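Lost property day returns to Mandavach hall in March

Unclaimed gloves, toys and other odds and ends from the Bekora and Urkar play areas will be laid out for collection in March, with anything left afterwards going to the Sebastian Street reuse shop.

The store room at Mandavach hall took in 351 items over the winter, according to Janelle Yap, who runs the lost property desk. Of those, 115 have gone back to their owners. Most of the rest are children's things: hats, single gloves, sandpit toys and parts of building sets.

"People come in for a coat and find a spade they had given up on," Yap said. "The coats go quickly. It's the small stuff that sits here."

Items are kept in deep bins until they can be sorted. Gloves go on one table, whether or not there is a pair, and sandpit and beach toys on another. Loose pieces from toys are put in shallow trays by colour — a change from last year, when they were bagged together and few were claimed.

Doors open at 10am and close at 3pm. There is no charge to collect, and no receipt or proof is needed for anything small. For coats, bags and shoes, visitors will be asked to describe the item at the desk before it is handed over. Items with a name written inside have already been set apart, and the desk has left messages with 38 families.

Anyone who cannot get to the hall can leave a description at the desk beforehand, with a phone number. Matching items will be held for 30 days. The desk cannot post anything, but a friend or neighbour may collect if they give the name on the note.

After the collection day, gloves without a partner will be offered to the allotment group at Urkar, which has asked for old pairs and singles for its tool shed. Toys in fair condition will go to the reuse shop. Broken ones will be recycled where the material allows.

The hall has also asked families to mark toys before bringing them to the play areas. A first name on the handle of a spade is enough, Yap said, and initials will do for smaller pieces.

Parking at the front of the hall will be closed that morning for deliveries. The side entrance has a ramp and will be open all day.

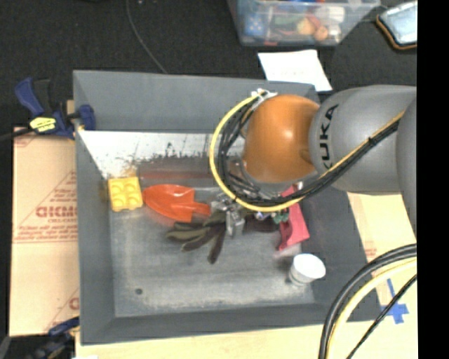
2 min read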